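23. Mai 2021

Um halb acht in der Halle, Kaffee aus der Kanne von gestern. Bohdana Kuzmenko war schon da und hatte die Zelle hochgefahren. Auf dem Plan stand für heute die Pflege der beiden Arme, und zwar komplett: Finger, Kabel, Nullpunkte, danach die Handgelenkkameras. Das letzte Mal haben wir das im Januar gemacht, zu lange her. Der Zähler stand beim Einschalten auf 3.833 Greifzyklen links und 2.326 rechts. Dass der linke so viel mehr arbeitet, liegt an der Aufgabe, er holt die einzelnen Eier vom Tisch. Der rechte hilft meistens nur am Karton. 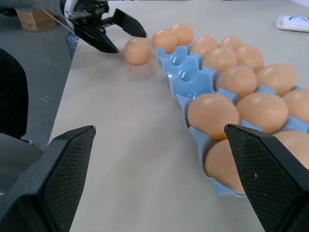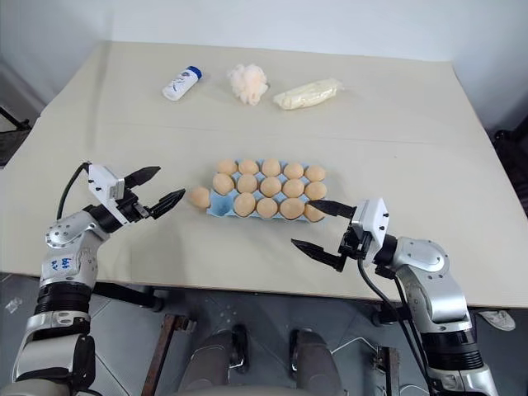 Blauer Eierkarton, braune Eier, beide Greifer offen.

Angefangen haben wir mit den Fingern. Die Profilflächen innen setzen sich zu, das merkt man erst, wenn man mit dem Fingernagel durch die Rillen fährt. Feiner grauer Belag, vermutlich Abrieb und Staub von der Tischauflage. Bohdana hat sie mit der weichen Bürste und Isopropanol sauber gemacht, ich habe abgetrocknet und die Schrauben nachgezogen. Am linken Greifer war die obere Fingerschraube locker, eine Vierteldrehung. Das erklärt wohl das Spiel, das wir letzte Woche im Protokoll hatten. Ich habe sie mit einem Tropfen Schraubensicherung wieder eingesetzt, mittelfest, und einen Strich mit dem Lackstift gezogen.

Dann die Schließkraft. Bohdana wollte auf den Wert aus dem Datenblatt von Dasov zurück, ich war dagegen. Der ist für Kunststoffteile gedacht. Wir haben es dann ausprobiert: mit dem Wert von Dasov gleich beim ersten Versuch ein Sprung in der Schale. Danach in kleinen Schritten runter, bis das Ei beim Anheben gerade nicht mehr rutscht, und von dort wieder einen Schritt rauf. Der Wert steht jetzt in der Konfiguration für beide Seiten, mit Kommentar und Kürzel. Das kaputte Ei war schnell aufgewischt, trotzdem danach die Finger noch einmal gereinigt. Eiweiß in den Rillen klebt wie Leim, wenn es trocknet.

Nullpunkte am Vormittag. Rechts ohne Befund. Links war das Handgelenk um eine Kleinigkeit verdreht, genug, dass der Greifer beim Anfahren etwas schief über dem Karton stand. Neu eingemessen mit der Lehre von Ruiz-Ortega. Die Lehre passt nur, wenn man vorher den Kabelbinder am Gelenk löst, das vergesse ich jedes Mal. Diesmal stand es zum Glück auf meinem Zettel von früher. Nach dem Einmessen Arm aus, Arm an, Referenzfahrt, Wert stimmt noch.

Mittag im Hof. Bohdana erzählte von Cindmont, wo sie vorher war. Dort hatten sie für solche Arbeiten einen eigenen Wartungsplatz mit Hebezeug und allem, und trotzdem hat es immer zwei Tage gedauert, weil für jeden Handgriff ein Zettel unterschrieben werden musste. Bei uns gibt es einen Ordner und einen Drehmomentschlüssel. Ich finde, wir könnten uns in der Mitte treffen.

Nachmittags die Kabel. Das Kabel zur linken Kamera läuft in einer Schlaufe vom Arm hoch, und die Schlaufe war für meinen Geschmack zu knapp. Bei voller Drehung kommt Zug auf den Stecker. Wir haben den unteren Halter etwas versetzt und den Arm langsam durch den ganzen Bereich gefahren, ich mit der Hand am Not-Halt, Bohdana mit der Taschenlampe am Stecker. Keine Spannung mehr, auch am Anschlag nicht. Rechts das Kabel abgetastet, der Mantel ist in Ordnung. Ein Ersatzkabel haben wir trotzdem bei Brudness bestellt, eins sollte immer im Schrank liegen. Lieferzeit 13 Tage, schreiben sie.

Zum Schluss die Kameras. Gläser geputzt, Gehäuseschrauben geprüft, Kalibriertafel auf den Tisch und 62 Aufnahmen je Seite. Beim ersten Durchlauf war der Fehler links zu groß. Ich hatte die Tafel auf die Falte in der Tischauflage gelegt, sie lag nicht plan. Tafel verschoben, noch einmal alles von vorne, dann war der Wert gut. Die Auflage müsste man neu spannen oder gleich ersetzen. Kommt auf die Liste.

Probelauf um vier. Ei vom Tisch in die leere Mulde, zehnmal hintereinander. Neunmal sauber, einmal hat der Greifer zu früh losgelassen und das Ei stand schräg am Rand. Bohdana meint, das ist die Höhe beim Absetzen und hat mit der Wartung nichts zu tun. Kann sein. Ich will morgen die Absetzhöhe etwas tiefer stellen und den Lauf wiederholen, vorher fasse ich am Greifer nichts mehr an.

Noch offen: Tischauflage, Schraubensicherung nachbestellen (die Flasche ist fast leer), Zählerstände ins Wartungsblatt übertragen. Das Wartungsblatt liegt noch bei mir im Rucksack.

Um halb sechs raus. Regen auf dem ganzen Heimweg.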